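Sidville Allotments and Food Waste Scheme
Progress report to the Wasberg Fund, second period, to the end of August

We promised you a report every half year and a compost heap by summer. You are getting both, although the report is the tidier of the two.

Where the money went

Of the first instalment, £869 went on the three large bays behind the Bouzid Road gate. We had budgeted less. The price of timber went up between our application and your kind letter, and then again while we were reading the letter. A further £434 bought the shredder, which is second-hand, very loud and may be used only between ten in the morning and noon under an agreement with the houses on the east side. The agreement took longer to draft than the bays took to build.

We have £147 left in the small works line. We would like to move it to signs, and ask for your approval at the end of this report.

What we said we would do

Sign up households: done, after a fashion. We have 476 on the list, which is comfortably over target. The list includes everyone who took a caddy at the spring fair, where the caddies were free and it was raining, and several were last seen being worn as hats. Regular users are fewer, and we will give you a proper figure once the door survey is finished.

Produce usable compost: partly. Bay one reached a good heat in June and then went cold over a fortnight in which everybody assumed somebody else was turning it. There is now a rota. Bay two is doing well. Bay three contains grass cuttings, and only grass cuttings, and smells accordingly.

Run sorting sessions: done. Four were held in the Busotetti Hall, with tea.

What we have learned about sorting

People are very good at sorting waste they have been told is going to be looked at. At home, at nine in the evening, standards slip.

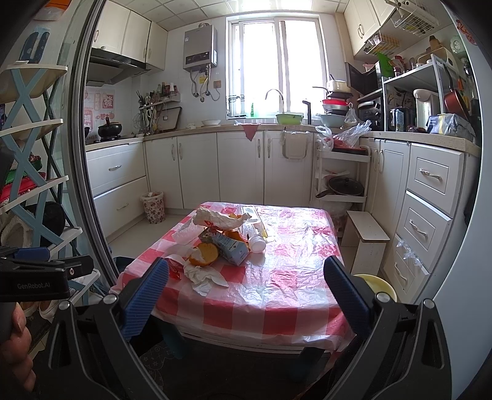
Contamination remains our main difficulty, and most of it comes from kitchens. Peelings arrive wrapped in whatever was nearest, and the bays cannot tell the difference until some months later. Half an orange peel is welcome. A white plastic bottle and a crumpled plastic bag are not, however close to the peel they have been lying on the tablecloth. Cartons cause the most argument, as many people regard them as cardboard with ambitions. We have stopped debating the matter and put "no cartons" on the caddy labels.

Next six months

We will finish the door survey, relabel the remaining caddies and empty bay three, by persuasion or by fork. We ask the Fund to agree to the signs, and to note that the second instalment is due on receipt of this report, which you have now received.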